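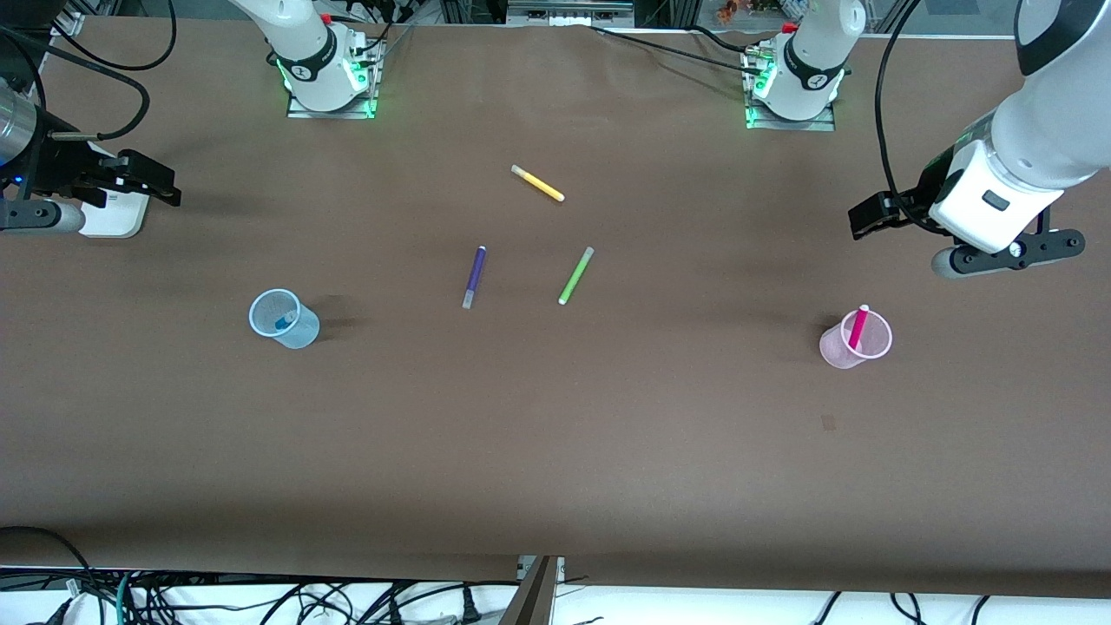
Trorkdale Desk Chores, data card and README

Welcome, and thank you for reading the README before downloading, which is more than I usually manage myself. This folder holds the first public release of the Trorkdale Desk Chores recordings, a set of two-armed robot episodes about one very small household job: getting the markers off the table and into the cups. If you have children, or teach, or have ever shared an office with somebody who sketches on everything, you know this job well. It takes a person a few seconds and no thought at all. We wanted to know how close a machine is to doing it, and we wanted other people to be able to check our answer instead of taking our word for it.

Version and date

Release 1, 2018-01-06. The recordings were made in December. Please mention the release number if you write to us, as the folder layout is going to change a little in the next one (I have promised Vidal users a flatter tree, and I intend to keep the promise).

What is in the set

There are 1818 episodes. Each one starts with markers lying about and ends when the operator says so, which can mean that everything is put away or that everyone has had enough. Both arms are steered by a person. We kept the failed attempts in on purpose, and they are flagged in the index file so you can leave them out if your method can't use them.

The split goes like this:

train: 1220 episodes
test: 500 episodes
warmup: the rest, roughly 100, made while new operators were still finding their feet

Please don't train on the warmup folder and then report the result next to ours. It is there for people studying how operators learn, and some of it is honestly painful to watch, mine included.

Every episode comes with video from a fixed camera and from a small camera at each wrist, plus joint positions and gripper opening for both arms, and a short line of text giving the task as it was read out to the operator. The lines are written the way a tired parent would say them: "put the purple one away," "put the rest in the blue cup," and so on. We left the wording loose because people are loose about it at home.

Can it do the chore yet?

Sort of! I know that's a mushy thing to put in a data card, so let me be a bit more careful. With a person steering, yes, the arms can put a marker in a cup, and a practiced operator makes it look quite pleasant. Left to itself, our baseline policy (it's called Sakon, and it lives in the baseline folder) is good at reaching toward a marker that has plenty of bare table on every side. It gets shakier once it has to turn the marker on end and lower it into a cup, and shakier again when the cup it's aiming for slides a little. I wouldn't leave it alone with a kitchen. I would leave it alone with a table of markers, provided I had a cup of coffee and a free afternoon.
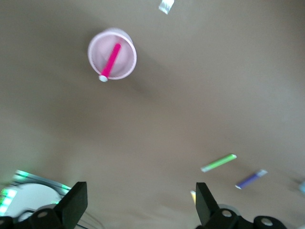

Deciding when a marker counts as put away took us longer than any of the wiring, and I'd like to spare you the same argument. Our first rule was that the whole marker had to be inside the cup, which sounded sensible right up to the day we tried to apply it to real markers in real cups. Look at the magenta one in the pink cup, seen from the wrist: it leans across the inside, and its white cap pokes a little past the rim. Any teacher would call that put away, and so do we. The rule in this release is that a marker counts if it is resting in a cup and the gripper has let go of it. The green and purple ones in the same view, lying nearly parallel out on the table, are the other sort of case we care about, as a policy told to fetch one of them has to pick between two neighbors. Those episodes have the word "neighbors" in their index entry.

Things to know before you use it

The wrist views blur when an arm is moving. We didn't filter this out. If you need sharp stills, take them from the ends of episodes, where things have usually settled.

You will see the gripper fingers in every wrist video, generally along the bottom. Some folks crop them away. We found the policy did worse without them, though we only tried it once and on a small part of the train folder, so please try it for yourself.

The lights on the arm mounts are green and fairly bright. A color-based marker finder may get excited about them, and the light green marker makes that worse. Mask the corner of the wrist view if it bothers you.

There is only one kind of chore in here. A policy that does well on it has learned to put markers in cups, and I'd ask you kindly not to write that it has learned to tidy. Dishes, socks and the drawer with the batteries in it are all still waiting.

Labels

Success flags were set by the operator right after each episode and looked over a second time by me. Where the two of us disagreed, the index keeps both answers. If you only want one, use the column named "final."

Getting the files

The archive unpacks into train, test, warmup and baseline. Run the check script first, as a few early downloads were cut short and gave very confusing errors. A smaller sampler is kept on the Lunudbridge mirror for people on slow connections.

Contact

Questions, corrections and reports of mislabeled episodes all go to Valdir Arruda, who is also the person writing this. I answer everything, slowly. Please include the episode number.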